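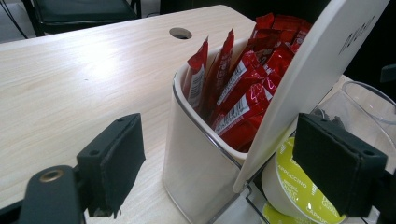
Savside Library, Office of Visitor Services

Frequently Asked Questions: Stick Sachets at Reading Tables

May I take a sachet from the container?
Yes. Each visitor may take one per visit.

When is the container refilled?
Staff refill it at 10 a.m. -- later requests should be made at the front desk.

May the container be moved?
Please leave it on its table and keep the cable opening clear.

Where do empty wrappers go?
Place them in the bin by the exit. Wrappers may not be returned to the container.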